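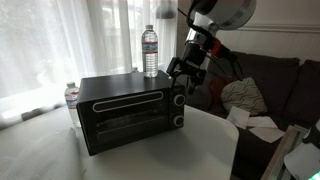 Máté Sipos
Lab technician, Stestine

Recording demonstrations around a toaster oven

These are the steps we follow in the Sarnville apartment when we collect pick-and-place examples for a new policy. They assume the arm is mounted, the gripper is calibrated and you have already done a day of teleoperation on the practice blocks. If you haven't, do that first.

Setting up the table

Put the oven near the middle of the table and turn it so the door is at an angle to the arm. Square-on looks tidier but the wrist runs out of travel before it gets over the top. Unplug the oven and leave it unplugged for the whole session.

Water bottles are the objects for this task. Use the small clear ones with the white cap and leave the label on. One stands on top of the oven, close to a back corner. Others can go on the table beside or behind the oven. They get hidden from some angles, and we want examples of that.

Leave the curtains closed but don't black out the window. Strong daylight through the sheers makes clear plastic hard to see, and the policy has to cope with it. Move on to evening sessions only after you have a full daytime set. Pillows and papers on the couch can stay where they are.

Recording an episode

1. Start Gollilex and load the task file. Check that the task name matches the bottle task, as last month's drawer task has nearly the same name.
2. Home the arm.
3. Move to the start pose, above the oven and off to the control panel side. Vary it a little each time.
4. Press record, wait until the counter moves, then begin.
5. Bring the open fingers down on either side of the bottle, below the cap. Close slowly. The ridged part gives if you squeeze.
6. Lift straight up until the base clears the oven, then carry the bottle to the open part of the table and set it down.
7. Open the gripper, back away, and stop recording.

If you miss the grasp, try again in the same episode, up to 3 attempts. Recoveries are worth having. If the bottle falls over, stop and mark the episode as failed — don't delete it.

Between episodes

Shift the bottle on the oven by a finger's width or so. After each batch, turn the oven a few degrees and move the bottles on the table. Watch the cables where they loop past the wrist. If they start to pull tight, unwind the last joint before you go on.

How many

Our first bottle set had 644 usable episodes and the policy still knocked into the oven's back edge. The second set has 999, with far more variation in oven angle, and that problem is mostly gone. Expect around 3 sessions before your own demonstrations look smooth on playback.

Uploading

Copy the session folder to the Lindqvist drive before you shut down the arm. Add a short note on lighting and anything odd. Alvar Nygård reviews new folders on Thursday, and he will send back any without a note.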